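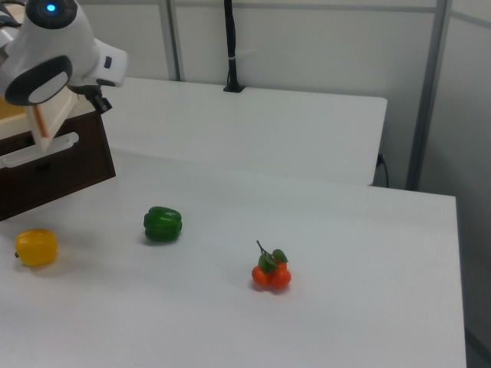 Un avión pequeño, cuatro paradas y ninguna cola

La diseñadora jefe de Triltgate habla del Ngui, el turbohélice eléctrico con el que la empresa quiere devolver los vuelos a las ciudades que los perdieron

23 de mayo de 2021

Llega a la entrevista con una maqueta debajo del brazo y la deja sobre una silla, como si fuera una invitada más. Lleva seis años dirigiendo el diseño del Ngui, un avión regional de diecinueve plazas con motores eléctricos, y todavía se le acelera la voz cuando habla de la puerta trasera. De la puerta, sí. Antes que de las baterías, antes que de las alas.

«Es que la puerta lo cambia todo», dice, y le da la vuelta a la maqueta para enseñarla. «El pasajero sube por detrás con su maleta en la mano, la deja en una estantería a la altura de la cintura y se sienta. Sin compartimentos por encima de la cabeza, sin ese señor que intenta meter un abrigo donde ya hay tres mochilas. En las pruebas de embarque llenamos la cabina en menos tiempo del que yo tardo en aparcar».

Triltgate nació en un hangar alquilado del aeródromo de Udthorpe, y allí sigue. El primer prototipo del Ngui voló en enero, en una mañana con tanta niebla que estuvieron a punto de dejarlo para el día siguiente. Fueron 47 minutos de vuelo, con dos pilotos a bordo y media plantilla mirando al cielo desde el aparcamiento.

«Yo no vi el despegue», confiesa riéndose. «Estaba en la sala de telemetría con la vista clavada en la temperatura de un inversor que nos había dado guerra todo el otoño. Oí los aplausos de fuera y pensé: bueno, pues ya estará en el aire. Luego me pusieron el vídeo y lo vi once veces seguidas, ¡once!».

La idea de partida era sencilla de contar y muy difícil de construir. En la región hay aeródromos con pista, con luces, a veces hasta con una torre en buen estado, que no reciben un vuelo comercial desde hace veinte años. Las rutas cortas dejaron de salir a cuenta y las compañías se marcharon a los aeropuertos grandes. Quien vive en Ziltby, por ejemplo, tarda casi cuatro horas en coche en llegar a la costa por una carretera de montaña que en invierno se corta cada dos por tres. En el Ngui serían treinta y cinco minutos.

«A mí me preguntan mucho por qué no hacemos un avión más grande», cuenta. «Y yo contesto que vengan un martes cualquiera... bueno, cualquier mañana de invierno, a la estación de autobuses de Ziltby, y miren quién viaja. Gente que va al especialista, estudiantes, un comercial con su muestrario. No llenas un avión de cien plazas con eso, pero uno de diecinueve lo llenas varias veces al día. El tamaño nos lo dio la gente, nosotros solo lo dibujamos».

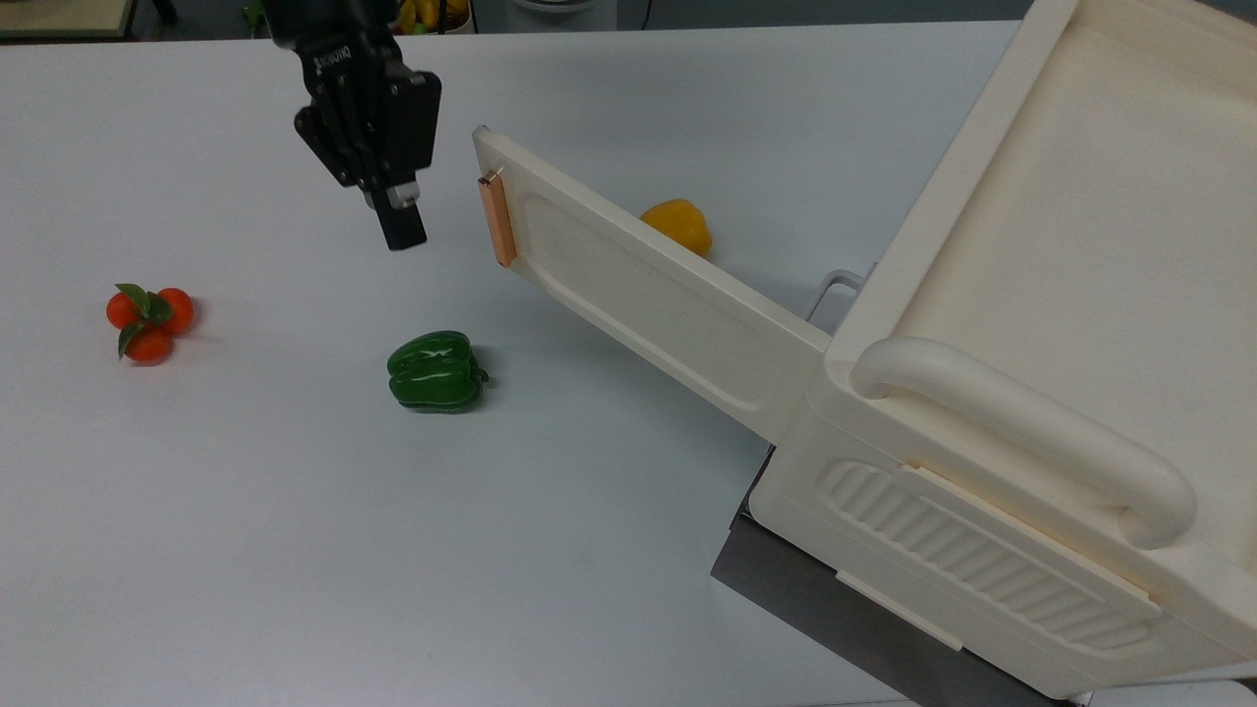 El otro gran quebradero de cabeza fue el peso. Una batería pesa lo mismo llena que vacía, y eso obliga a pensar el avión de otra manera: no se va aligerando durante el vuelo, como ocurre cuando se quema combustible, y aterriza tan pesado como despegó. El tren de aterrizaje del Ngui es por eso bastante más robusto que el de sus parientes de queroseno. Ella lo define con cariño como «unas piernas de ciclista».

También hubo que decidir dónde meter las baterías. La primera versión las llevaba bajo el suelo de la cabina, y el equipo estuvo enamorado de esa solución más de un año. Después se pasaron a las alas, en módulos que se pueden sacar desde abajo con un carro elevador.

«Me costó, no lo voy a negar. Había dibujado el suelo yo misma y me parecía precioso», recuerda. «Pero vino una mecánica del taller, se tumbó debajo de la maqueta de madera, la de tamaño real, y me dijo: por aquí no cabe mi codo. Y tenía toda la razón. Al día siguiente empezamos con las alas. De lo mejor que nos ha pasado».

El ala definitiva tiene seis hélices, tres por lado, que giran despacio y hacen mucho menos ruido de lo que uno espera de un turbohélice. Aquí corrige enseguida al periodista: técnicamente no es un turbohélice, porque no hay turbina por ninguna parte, aunque en el hangar todo el mundo lo llama así y ella ya se ha rendido. «Ponlo como quieras — los de motores te escribirán de todas formas».

El ruido, dice, es su detalle favorito. Durante los ensayos en Udthorpe, el ayuntamiento pidió mediciones en las casas más cercanas a la pista y salieron 65 decibelios en el despegue. Una vecina llamó para preguntar a qué hora empezaban las pruebas, cuando llevaban ya toda la mañana volando. «Esa llamada la tenemos contada y recontada en todas las cenas», añade.

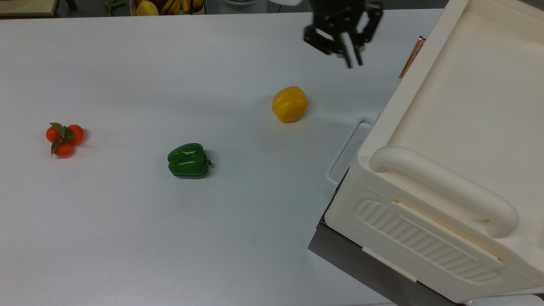

Queda lo más lento, que es la certificación. El expediente pasa ya de 2000 páginas y crece cada mes. Hay que demostrar qué ocurre si falla un motor, si fallan dos, si un módulo de batería se calienta más de la cuenta, si un pájaro entra por donde no debe. Lejos de quejarse, ella habla de los ensayos con un entusiasmo casi infantil y se levanta para imitar el ruido que hizo un ala de prueba al partirse en el banco de carga.

«¡Fue maravilloso! Aguantó más de lo calculado y rompió justo por donde habíamos dicho que rompería. Sé que suena raro alegrarse tanto de que se te rompa un ala, pero es que cuando aciertas el sitio significa que has entendido la estructura. Guardé un trocito. Lo tengo en casa, encima de la nevera».

¿Y los billetes? En eso se vuelve más prudente. Triltgate fabrica aviones y no vende asientos, de modo que el precio dependerá de quien opere las rutas. Hay conversaciones con 2 compañías regionales y un proyecto de línea circular que uniría Ziltby, Udthorpe y otras dos paradas, con el mismo avión dando vueltas todo el día y recargando en cada escala lo justo para la siguiente. La recarga entre vuelos tiene que caber en el tiempo de bajar y subir pasajeros, y ahora mismo se les va unos minutos por encima.

«Lo vamos a conseguir», asegura. «El cargador nuevo llega después del verano y en el banco va muy bien. Yo quiero ver a alguien subir en Ziltby con el pan recién comprado y que llegue a la costa todavía caliente. El pan, digo».

Recoge la maqueta y, ya de pie, vuelve a abrir y cerrar la puertecita de atrás con la uña. Tiene prisa: a las cinco hay prueba de frenos en la pista y esta vez quiere verla desde fuera.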